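**Can a two-finger gripper sort and fold laundry yet?**

Mostly jeans and dark cloths, worked on top of a bed. I don't need speed, just a usable stack.

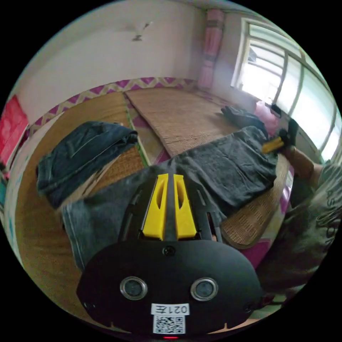 Cliltmont, October. Jeans on straw mats, one pair folded, the top layer still curling over. Would a current policy cope with that?

— Debora Fiore

**Answer 1** (accepted)

Partly. We trained on 303 demonstrations and tested 40 garments at Barta. Flat denim folds in 2 passes. Crumpled dark cloth fails at the first grasp: the corners don't show up against the fabric. Woven mats also shift under a drag.

— Aitana Manzano

**Answer 2**

no. fold it yourself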